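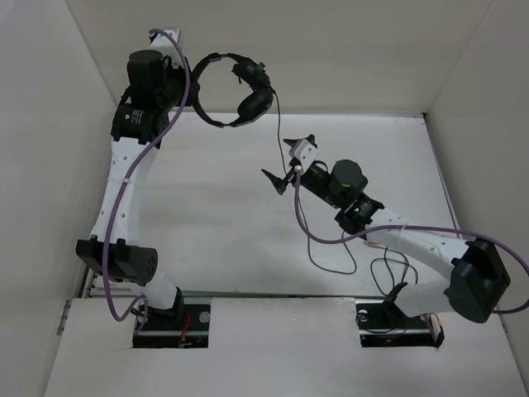 Flomard headphones set

README, last touched in December by Tegan Pirihi. Rough notes, will tidy later.

What it is

Pictures and short clips of headphones on a plain white surface. Getting picked up, put down, turned over, folded where they fold, hung on a stand, cords wound up. One activity per clip. Headphones only -- earbuds went in the Botivura set, don't mix them back in.

What's in it

2189 clips
41 pairs of headphones, over-ear and on-ear
150 clips held back for testing, listed in holdout.txt
2 label files, see further down

Black pairs are the bulk of it. Marjorie Kettle lent a box of old ones from the Henare listening room, which is where the odd shapes come from. Worn pads, stretched bands, one with tape round the left cup. Left as they were.

Surface

White board, white walls. Scuffs on the board are fine, don't retouch them. Black pads on white are easy to find, white pads are not. If your crops look empty check the pale pairs first, pairs 17 and 30 are the worst.

Folders

clips/ -- one folder per pair, numbered
stills/ -- first still from each clip
labels/ -- start.csv and end.csv
notes/ -- Marjorie's list of the pairs, typed up

Labels

start.csv has how the pair sits at the beginning: flat, cups up, cups down, on its side, folded, on the stand. end.csv is the same for the end. Band direction is given as a clock hour, 12 being the back wall. A pair with the band twisted gets "other". Please dont invent new words for it, we had nine kinds of sideways at one point.

Left and right mean the cups as worn, not as seen on the table. Got this wrong in the first version, fixed now. If you have a copy from before the fix, throw out both csv files and get new ones.

Known problems

Cords are not labeled at all. Some trail off the board.
Pair 8 and pair 22 are the same model, differnt pads. Keep them on the same side of any split.
Folded and cups down get confused on the small on-ear pairs. Second pass done on half of them.
No sound in any clip.

Adding more

Next free number, new folder, then add a line to the list in notes/. Wipe the pads before they go on the board. Wind the cord before putting a pair back in the box, Marjorie checks.

Use

Free inside Clalden projects. Anyone else ask Tegan first. Give the set name and version when you write it up.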